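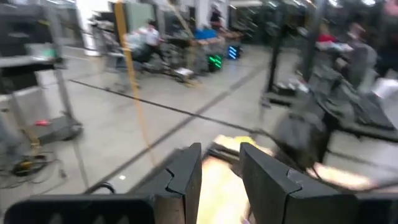
MEDIA RELEASE - Jan 9, 2024

Eststead students open robot workshop for second year

The Fekik student robotics club at Eststead College is back in the workshop for its summer build, with $2,000 from local engineering firm Hoarau and a matching $2,000 from the college. Money goes on motors, cable and spare gripper parts. This year's job is a pick-and-carry arm - two dark grey fingers with a step notched into each, wide enough to take odd shaped items off a shelf and move them across the concrete floor. Shelving, a wheeled equipment cart and plenty of black cable are already in the space.

Teams of 8. Mixed year levels, no experience needed. Students do there own wiring and code, and staff sign off before anything is powered up.

The club will enter the Grurkmont Challenge in September, handling class. Last year's event drew 241 students, Eststead made the second round. Aim this time is the final.

Visitors welcome during build sessions - closed shoes please, and long hair tied back. Bookings thru the college office.

Media contact: Fekik Robotics Club, c/o Eststead College front office. Interveiws with students by arrangement, parent consent required.

ENDS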